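**To:** textile-handling list
**From:** Sherif Amrani
**Subject:** Re: [textile-handling] Open day at Hernoto, did anyone go?
**Date:** January 2022

Dear all,

I went, so I will try to answer Ingrid. Her message is first and my answers are after each part. Excuse me if some terms are not the usual ones, I learned most of them in another language.

> I could not get to the Hernoto open day in Livdale because of the trains. We run a small rental laundry with a Valtonen feeder from before my time, and sorting and folding of shirts is still done by hand. Before I ask my manager for a day off to visit them I would like to know three things.
>
> First, is it a real demonstration or only slides?

Both. The slides took half an hour and you lose nothing if you miss them. They were about the company, how it started in Skultthorpe and moved to Livdale when the rent went up, and then a long film of a folding cell with music. I asked if the film was at normal speed. It was not, it was four times faster, and I think this should be written on the film.

After the slides we were divided in groups. Mine had nine people and we had two hours upstairs, which was enough to try the things and also to wait for our turn. The people from Hernoto were friendly and they did not hurry us. There was one robot arm working on flat towels behind a fence, and it did this well. I saw it take many towels and it dropped one. For towels I would say they are ready to sell, and they know it, because they had a price list for towels and none for shirts.

> Second, how are they teaching it to handle shirts? The invitation says "learning from people" and I do not know what I should imagine under this.

I also did not know before. What they do is that a person takes a gripper in the hand, with a camera on it, and does the job with this gripper instead of with the fingers. Everything is recorded: the picture, how the gripper moves, how open it is. Later the robot is trained from the recordings. There is no robot arm in the room when they record, so they can do it on a usual office desk. The visitors were allowed to try, and I did it twice.

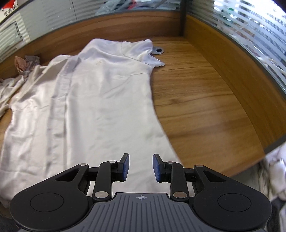

My own interest is in how the cloth is held, more than in the learning. At work I had bad experience with suction and with needles, and for a shirt neither of them is good. A needle gripper can take one layer from a pile but it leaves marks in fine cotton, and our customers notice them. With suction the air goes through the fabric. So I looked mostly at the fingertips. They are blue rubber pads, they stand at a small angle to each other, and you have to bring them very low over the shirt before there is any sense in closing. I asked about the hardness of the rubber and they did not want to tell me, which I understand. The fingers themselves are moved by black links with metal pins in the joints. It is a simple construction and a good workshop could repair it. What I would ask them to show next time is how the pads look after some months, because lint on rubber is a thing all of us know, and a pad with lint does not hold anything.

About trying it yourself. The first minutes are strange. I wanted all the time to help with my other hand, and this is forbidden, or at least you must use a second gripper for it. I also lifted too high. The instructor told me to stay near the table, to pinch, to pull a little to the side and only then to lift. After this advice I managed to take the shirt by the shoulder — only the shoulder, without the layer under it — and I was quite proud. The second attempt was worse than the first. A lady from a hospital laundry was much better than all of us, she folds by hand every day, and it seems that this knowledge passes through the tool. I think Hernoto should pay attention to that. Most of their recordings are made by students.

They gave us the number: 569 recordings of shirts until the day of the visit, and the plan is 2000 before they put the first shirt trial on the arm. They hope for April. I asked what happens with recordings where the person fails, and the answer was that they keep them in a separate folder and do not use them for now. One visitor said loudly that this is a waste, and there was a discussion of which I did not understand everything.

> Third, would it work with what we have in reality? Our shirts come out of the dryer in a ball, with stains, and half of them have a button missing. The clean white shirt of the exhibition is not our shirt.

This is the best question and I put it to them almost in your words, before I read your message. The answer was not complete.

For the ball: they start now from a shirt which is already more or less spread on the table. It does not need to be smooth. The sleeves can be creased and the collar can be pushed together, they do not mind, and they say they want this. But to go from a ball to a spread shirt is a separate task and they have not started with it. For you this is probably the main part of the work, so please take it seriously.

For stains: the camera is there for finding the edge and the collar, nothing else. It does not inspect. If you want that stained shirts are taken out, you will still need a person, or a different station. One engineer said that it could be added later. I wrote this down with a question mark.

For the buttons: nobody in my group asked, sorry. My opinion is that a missing button does not disturb the folding, but an open front disturbs it a lot, because the two halves slide on each other. I would ask if they close the top button first and who does it.

For your Valtonen: I asked generally about feeders and they said they can deliver to any belt if the height is known. I would not accept this without a test. Our own feeder has a step of a few centimetres after the belt and it has spoiled two projects already.

So, should you go? If you can combine it with something else in Livdale, yes. If you must take a whole day only for this, I would wait for the shirt trial. When you go, take two or three of your own shirts in a bag, the bad ones. They had agreed to this when a man in our group asked by telephone before, and his were flannel, and it was the most useful quarter of an hour in the whole visit. The flannel was easier than the cotton, by the way, it does not slip so much.

Practical things. The entrance is from the yard and not from the street, and the bell is weak. There is parking but it was full when I came. You have to sign a paper that your hands and voice can be in the recordings if you try the gripper; you can refuse and only watch, two of our group did so. Lunch was soup and it was good.

I have the handout of the slides as paper only. If somebody wants it, I can scan it next week and send it privately — the list does not accept attachments over a certain size, and I have been told off for this once.

If somebody was in the afternoon group, please write if you saw the polo shirts. They promised them to us but the time was over.

With kind regards,
Sherif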